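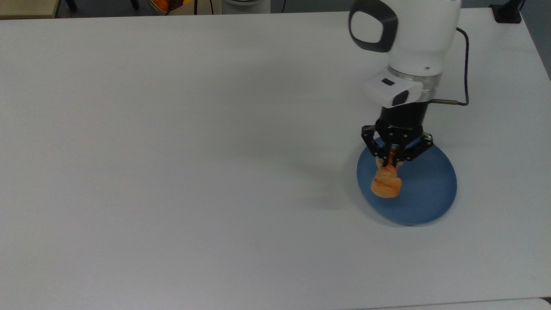
Setting out a play café at home

Clear the table first and wipe it down with a damp cloth. Leave most of the top bare so kids have room to serve.

1. Put down one plate per customer. A coloured plate shows up well on a white table.
2. Add the play food a piece at a time, starting with the biggest. One bread roll or croissant is plenty for toddlers.
3. Keep the rest in a tub on the floor – it saves arguments over who gets what.

Wash plastic food in warm soapy water and air dry it overnight before it goes back in the cupboard.

Ans Vermeulen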